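Kerkness chores set - phone case part, README 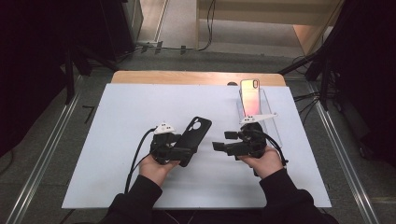 Zavala lab, May

What this is. Recordings of people doing small chores with a gripper in each hand, same fingers we put on the arms later. This part is the phone case task only. Kitchen and laundry parts have their own READMEs, please read those too before you mix anything.

The task

Phone stands upright in a clear acrylic stand at the back of the board. Case starts in one gripper or flat on the board. Pick up case, turn it so the camera cutout matches the phone, press the phone in, put it back in the stand. A person with bare hands does it without looking. With two grippers it's slow going, and the policy is slower still.

Whats in the folder

876 episodes, one subfolder each. Inside: head video, two wrist videos, gripper width, a notes file. 400 of them have step labels (grab, turn, line up, press, return). The rest are unlabeled, Ezequiel Bermúdez is working through them when he has a free afternoon.

train - use this
holdout - don't train on this, please
scraps - dropped cases, stopped early, bad sync. Kept on purpose

Can a machine do it yet

Short answer, no. Longer answer - parts of it. Grabbing the case is fine. Turning it is mostly fine if the cutout faces up at the start. Lining up goes wrong when the case is dark and the light is low. Pressing is the real trouble. Two flat finger pads don't feel the edge snap over the corner, so the arm either quits early or keeps pushing until the phone slides out.

We ran the Multex policy on 10 cases it had never seen. It finished one, a soft one. Hard shells, zero. Same policy folds a dish towel well enough to show visitors, so make of that what you want. My own view is that shop packing benches get this before homes do, the parts are always the same there and somebody can bolt down a jig.

Known problems

- 13 episodes have left and right wrist video swapped. List is in swapped.txt
- gripper width drifts in the older sessions, re-zero before you use it
- step labels for "line up" and "press" overlap, two labelers didnt agree on where one stops
- glossy phone backs throw reflections and the depth estimate gets wierd there
- no left-handed operators so far

Loading

Use the Ralorora loader, version in requirements.txt. The older one reads timestamps wrong and won't warn you.

Questions or broken files: Jaxon McKinnon. Send the episode number.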